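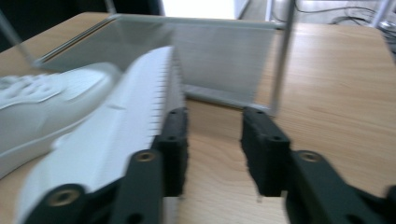 By D. Van Wyk

2019-03-07

Re-oiling a wooden tabletop

An oiled top needs attention once or twice a year, more often if people eat at it every day. Put a few drops of water on the wood. If they bead up, leave it alone. If they soak in and leave a dark spot, plan an afternoon for the job.

Cleaning first

Wipe off the crumbs and wash the top with a cloth wrung out in warm water and a little dish soap. Go over it again with plain water and dry it with a towel. Let it stand overnight. Greasy patches near the edge, where forearms rest, usually need a second wash.

Sanding

For scratches you can feel with a fingernail, start with 100 grit. Otherwise go straight to 200. Sand with the grain, using a cork block, and do the whole board even if only one corner is marked, or the repaired corner will show up lighter. Veneer is a different matter: stay away from the coarse paper and sand by hand with very little pressure. Vacuum the dust and wipe down with a barely damp cloth.

Oiling

Pour a small puddle in the middle and spread it with a lint-free rag. Old T-shirts work well once they have been washed a few times. Wait 15 minutes, then wipe off everything the wood hasn't taken. A sticky table the next morning means too much oil was left on. Rub it hard with a dry rag, and if that fails, with a rag dampened with mineral spirits.

A second coat can go on the next day. Do the underside too if the top has started to cup.

Oily rags can catch fire on their own when they are wadded up. Spread them flat outdoors to dry, or soak them in a bucket of water before they go in the trash.

White rings

Try a little mayonnaise or petroleum jelly left on the mark for a few hours. Rings on a lacquered top sometimes come out this way as well. Black rings are usually iron stains and need oxalic acid, gloves and good ventilation.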